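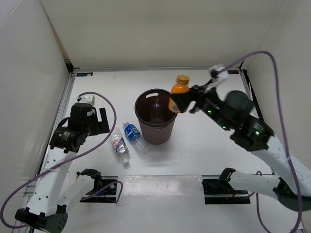 My sister was supposed to come with me, but she had a cold, so I took the 56 out to Dramero by myself with both tickets in my coat pocket and nobody to make faces at. The open evening ran until 7. I got there with an hour to go and a visitor sticker that said 730, and I stuck it on my scarf and then spent the whole night fishing it out from under my chin.

I should say why I went. I used to work at Dramero! Not with robots, this was way back when the building belonged to Unda and we sorted returns for the bottle deposit. I stood at a belt for two summers and smelled like flat soda until October. So when the flyer came through the door saying come and see robots pick up bottles, I laughed so hard I had to sit on the stairs. Then I booked two seats.

They'd painted everything. The place where the belt used to be was a hallway now, with a coffee cart in it (good coffee, tiny cups), and a man in an Adedura fleece was handing out pencils. I took four. I asked him where the restroom was even though I knew perfectly well where the restroom was, and he pointed me the wrong way, and I went the wrong way to be polite.

The demonstration was at the far end, in what I'm nearly sure was our break room. They had a white table in there with white walls around it, like a little stage, and two robot arms at the front corners with purple cables looping off them. A brown trash bin sat in the middle, and there were bottles. The woman running it called the setup Jaidee, and she said it the way you'd say the name of a dog you were proud of.

"It's going to tidy up," she told us, and a boy in front of me said, "That's it?" and his grandmother tapped him on the head with her program.

I was ready to agree with him. But then one of the arms went for a little orange drink, a fat small bottle with berries printed on it, and I forgot all about being clever.
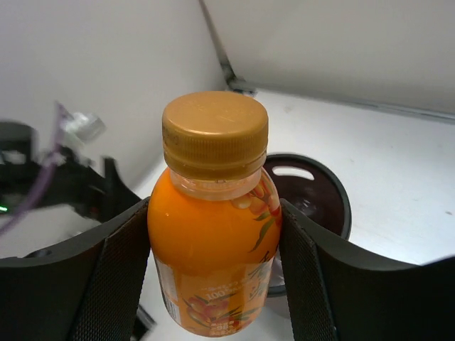 I leaned in so far that my sticker came off my scarf. It's a silly thing to hold your breath over, a bottle of orange drink, but I knew that grip! Around the fat part, under the cap, and don't squeeze. My first week on the belt I squeezed everything. I went home with my sleeves stuck to my arms, and the old hand next to me, a big quiet woman who ate sardines at ten in the morning, finally reached over and moved my fingers down an inch. She never said a word about it. I hadn't thought of her in years, and there I was in the same room getting teary at a pair of black pincers.

"Does it get tired?" the boy asked.

"No," said the woman, "but I do," and she shifted from one foot to the other, and I saw she had on the same kind of thick-soled shoes we all used to buy at the place by the bus station. 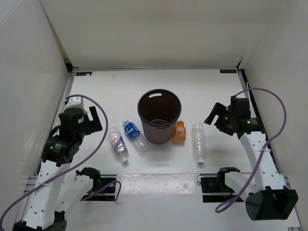 Jaidee's table at the Dramero open evening, with the bin in the middle.

After the questions people drifted back toward the coffee. I hung around. I wanted to tell her about the belt and the sardines and the sticky sleeves, and I had the whole speech lined up, and what came out was, "There used to be a sink in here."

She looked at me and then at the wall behind the coat rack. "There's a pipe," she said. "We couldn't work out what it was for."

"That's the sink," I said.

She made me show her. We moved the coats and there it was, a capped pipe, painted over, and next to it a strip of the old green tile they'd missed. I put my hand on it. She asked how long I'd worked here and I told her, and she asked what it was like, and I ended up missing the next bus, and the one after that, talking about bottles with a woman who wrote things down.

My sister called while I was waiting at the stop. She wanted to know if the robots were any good.

"They've got nice hands," I said, and then I had to explain, and the bus came, and I was still explaining when I got off.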